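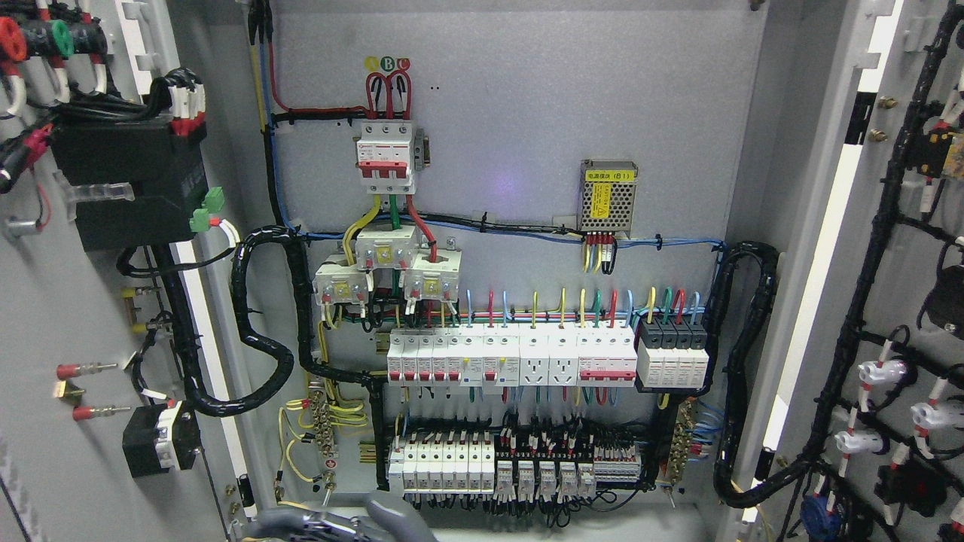
**Figure 3.** Head camera view of the open control cabinet, with the gripper entering from below.

### 4.2 Keeping the approach planner honest in dense wiring

Cabinets like the one in Figure 3 are a wonderful stress test for a motion planner. Rigid parts on a DIN rail are easy to model, but cable bundles curve down both sides of the panel, and thin colored conductors fan out above and below the breakers. Our first version of Mostia treated every depth point as a solid obstacle, and it refused most approaches outright.

The current version keeps two maps. The rigid map holds breakers, relays, terminal blocks and the open doors, and the planner may never touch it. The soft map holds wires and wrapped bundles as a cost field, so the arm can pass close to a cable when the detour would be long -- but it pays for every centimeter. Labels for both maps come from a segmentation network fine-tuned on 304 cabinet views annotated by Etornam Asante at Rodcombe.

Planning draws 3000 samples per query and keeps the wrist below the target rail until the final segment. We were delighted by how much this one constraint helped! Paths became shorter and far more repeatable, and the head camera kept a clear line to the target module for longer. Section 4.3 describes the contact monitor that takes over at that point.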